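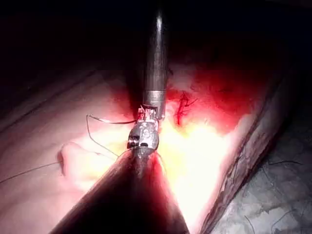 Terrina caseira: umas dicas para sair bem

Adoro fazer terrina de campagne em casa, e quem prova uma vez pede sempre a receita! O segredo começa na véspera: tempere a carne de porco e o fígado, junte um cálice de conhaque, tape e deixe no frigorífico até ao dia seguinte.

Pique tudo bem frio (eu até meto a lâmina do picador no congelador 30 minutos) e não tenha medo da gordura — é ela que dá aquela textura macia. Antes de encher a forma, frite uma colherzinha da mistura e prove o sal.

Coza em banho-maria, com o forno baixo, até o centro chegar aos 70 graus. Depois ponha um peso de 2 quilos por cima e espere que arrefeça.

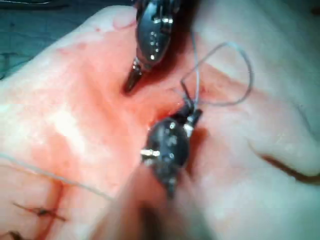 Manon Lavoie escreveu-nos a contar que forra a forma com folhas de louro e tiras de toucinho, e que só corta a terrina ao terceiro dia, quando o sabor já assentou. Experimentei e fiquei rendida! Sirva com pepininhos de conserva e pão torrado, e passe a faca por água quente entre fatias.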